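4.2 What the compliance figures can and cannot show

The claim most often repeated about package redesign is that smaller single-serve packs make people eat less. We went looking for the evidence and found it thin. The Zurkden trial, which is cited in nearly every review since, enrolled 200 adults but reports snack intake for only 70 of them. The missing records are covered in one sentence. Declercq's reanalysis keeps the same 70 and adds a more elaborate model, which does nothing for the gap.

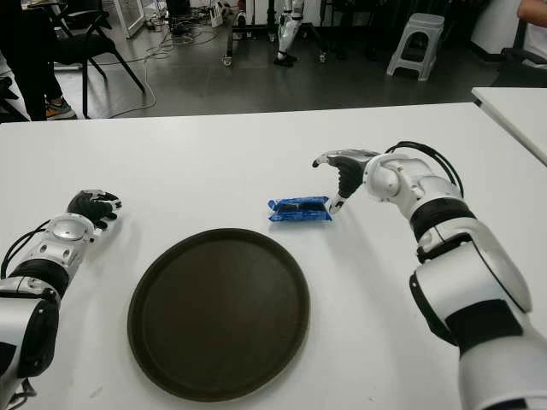 Figure 3. Small wrapped package on a white tabletop.

The Nundholm diary study is larger, with 2,009 entries, and its authors lean on that number. But entries are not people. The same households wrote on consecutive days, and a family that buys small packs in October probably buys them for other reasons too — price, lunch boxes, a store promotion. None of this was recorded. We asked for the household codes and were told they had not been kept.

Supporters answer that the effect points the same way in all three papers. It does, but all three used the Clidgate intake form, which asks for "packs opened" before it asks for amounts. A person who has just written down a four is likely to guess low on the next line. Until someone weighs the leftovers, we would treat the effect as unproven.

Correspondence: Aparecida Fagundes | All rights reserved | Back to top

Comments (2)

mtk_reader: Did anyone check whether the form order was reversed in the pilot?

Hollis: The 70 were the ones who finished week two. It's in the appendix, badly labeled.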